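Thursday, 4:30 pm - basket task, teleop

Good day on the arm! Switched to the Silska leader handle this morning and the lag I kept moaning about is gone. Wrapped toothbrushes into the wire basket, one demo per brush. Target is 400 before we train anything. 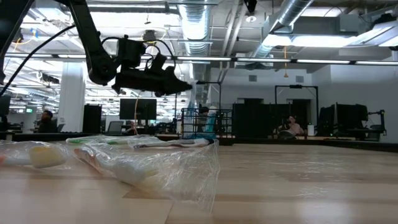 Crinkly wrappers are still the hard part. If I pinch the loose plastic the brush swings, so I'm going for the handle every time now, slow approach, quick close. Feels so much nicer. Threw out 7 demos where I hesitated over the grasp. 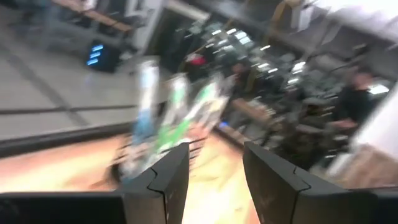
Also dropped the wrist speed limit to 30 percent for the last batch, because fast swings smear the wrist view badly and the Clemley policy leans on it. Love how smooth the replays look.

To do: re-zero the gripper, shuffle start poses, ask Hanis about a softer fingertip pad.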